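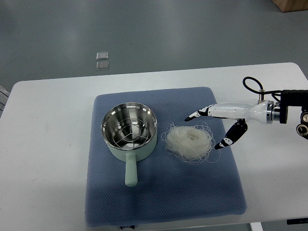 Search this site Enter keyword

Print this page | E-mail this page

STASIV PREPARED FOODS, LILLUMMONT KITCHEN
Workstation safety inspection, noodle portioning, robot table 2
Date of inspection: 16/11/2024
Inspected by: Stefaniia Pylypenko
Present: Ostap Tkachuk (line lead), Radymyr Prokopenko (maintenance)
Procedure followed: Rodel site form 476, revised June

Ratings are OK, Fix, or N/A. Anything marked Fix needs a name next to it before the form is filed.

1. Emergency stop reachable from the operator's position
OK. Tested twice with the arm moving. Ostap asked for a second button on the aisle side, so that a person walking past can reach it. Passed to Oddur Bach for a price.

2. Arm speed limited when a person is inside the floor line
OK. Radymyr showed the setting on the pendant. Two operators told me they did not know the arm slows down by itself and had been standing well back all shift. Needs to go in the morning talk.

3. Cables secured and clear of the work
Fix (Prokopenko). The cable at the wrist stands up in a loop. It did not catch on anything during the inspection, but it should be checked with the wrist turned to both end positions. Add a clip if it can be done without pulling on the connector.

4. Fingers clean and undamaged
OK. Wiped down at the start of shift. The cleaning log had one blank line from Tuesday night. Vsevolod Sirko will speak to the night crew.

5. Mat flat, clean, not sliding
OK. The mat had moved a little out of square by the end of the run. It did not slide when pushed by hand. Operators should straighten it at each break with the arm stopped, never between picks.

6. Pan and rack placed correctly
OK. Pan to the left of the noodles, handle toward the front of the table, rack sitting inside the pan. Keep the handle on the mat. Ostap says new people tend to turn it sideways out of habit from the stove.

7. Dry noodles handled without excess breakage
OK, with comment. Loose strands come away at the edge of the bundle. Broken pieces are sharp enough to bother bare hands, so the brush stays at this table. Do not sweep with a palm. 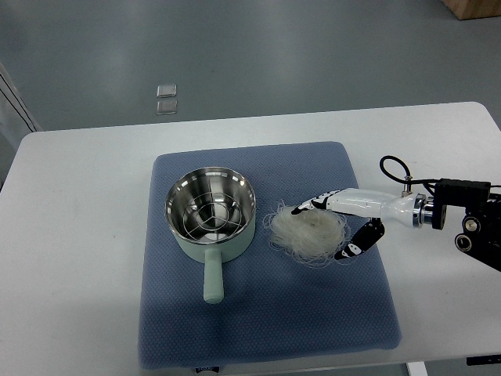

Item 7. Grip on a dry noodle bundle, robot table 2.

8. Floor around the table clear
Fix (Tkachuk). Small clear squares on the floor past the far side of the table. They are hard to see against gray and could be slipped on. Pick up and add to the end-of-shift sweep.

9. Lifting and reaching by operators
OK. This is the item that has changed most from the last form. Under the old setup one person portioned 1039 bundles on a full shift, all with the same hand. The operator now brings trays, checks portions and clears jams. Wrist complaints are down at this table. Two people reported sore feet from standing and watching, which we did not get before. Stool requested.

10. Operator trained and signed off
Fix (Sirko). Four names on the list, three signatures. The fourth person has worked the table since Monday. She knows the stop procedure and answered everything I asked, but she has to be signed off before her next shift.

11. Staffing and breaks
OK, with comment. One operator now looks after two tables. Breaks are still set by the old schedule, and when one person goes, both tables stop or someone is pulled from packing. Packing does not like this and has said so. The operators would like a named relief person for each shift. I agree with them. It is outside this form, so I have written to Oddur separately.

12. Noise
N/A at this table. The fan by the door is louder than the arm.

General comments
Operators asked again whether the job grade will change now that they clear faults. I have no answer to that and told them so. Please do not leave it for the next inspector to hear. The same question came up at Tullow when their table went in.

Open items: 3, 8, 10. Recheck at the next monthly walk.

S. Pylypenko

This site uses cookies to remember your settings. Accept | Manage cookies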